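# Pre-use check, hand-held grippers - Pakura vs Rovine

Filled in Thursday before the morning runs. I've gone with the usual tick, fix or hold, and my comments are underneath each item so whoever picks this up next can see what I was grumbling at. Imani Mohamedi has the blank version if you want a clean one.

Rig A: Pakura, stock block fingers
Rig B: Rovine, the thin fingers we got with the kit

## 1. Fingers and mounts

- [x] **A - finger faces clean, no nicks.** Wiped both with a damp cloth. There's a faint shiny patch on one inner face, same as last time, and I can't feel it with a fingernail.
- [x] **A - mounting screws snug.** Quarter turn on one of them. It wanted it last week too, so I've put a paint mark across the head and we'll see if it creeps.
- [x] **B - finger faces clean.** Fine.
- [ ] **B - mounting screws snug.** FIX. One is rounded out and I couldn't get a proper bite on it. I've ordered a bag of replacements from Barkedberg. It's holding for now, but please don't lean on it!

## 2. Open and close by hand, power off

- [x] **A - full travel, no grinding.** Smooth all the way. A bit stiffer at the wide end than I remember, though that could just be a cold shed in March and me being fussy.
- [x] **A - fingers meet square.** Did the paper strip test top and bottom and it grabbed evenly.
- [x] **B - full travel.** Good, lovely and light - this is where B really does win for me. My hand isn't sore after an hour with it.
- [ ] **B - fingers meet square.** HOLD. The tips touch before the heels do. Might be the dodgy screw, might be the fingers themselves. No point guessing until the new screw is in.

## 3. Camera

- [x] **Lens wiped, both rigs.** Use the grey cloth, not your jumper. (I know who you are.)
- [x] **Both fingertips in view with the jaws wide.** This is the one I get picky about. If you can't see both fingers you can't tell later whether a missed grasp was the gripper's fault or yours, and we lost a whole morning of A recordings to that before I added the line. Check it on the actual picture, at the height you'll be working, and don't trust how it looked on the bench.

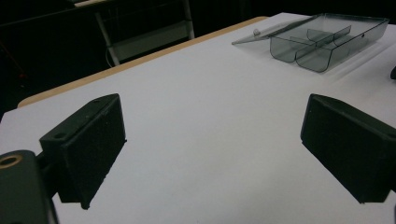
- [x] **Exposure locked.** White tabletops fool the auto setting every time. Lock it with the fingers over the table, then have a quick look that you can still make out the edges of dark parts. If the finger faces have gone to solid black, bring it up a notch and lock again.
- [x] **Cable clipped along the handle, B.** Re-clipped. It had worked its way round to where my thumb goes.

## 4. Table and test objects

- [x] **Nothing sharp on the table.** All good.
- [x] **Clear and tinted plastics included in the set.** Please don't skip these just because they're annoying. See-through lids are where I misjudge distance the most, and it's the best comparison we've got between the two sets of fingers.
- [x] **Object weights written down.** Heaviest is 937 g on the kitchen scales. Rig B hasn't been tried on that one and won't be until item 1 is sorted.

## 5. Controller

- [x] **Stop button tested on both.** Pressed it mid-close, both let go as they should.
- [x] **Right profile loaded.** The controller calls A's profile "Erdős", and if your terminal mangles the accent it quietly loads the default instead. Read the name back before you start. I've asked for it to be renamed, twice.
- [ ] **Log storage.** FIX. We're at 1,140 recordings and the drive is nearly full. I'll move the old ones off after lunch.

## Result

**Rig A:** okay to use.
**Rig B:** light objects only, hand-held only, until the screw is replaced and the square check is redone.

I've got 14 runs planned on A today and 4 light ones on B. If B starts feeling loose, stop and put it on the shelf with the orange tag on - and scribble a note here, even a rude one.

Next check is due when the screws turn up.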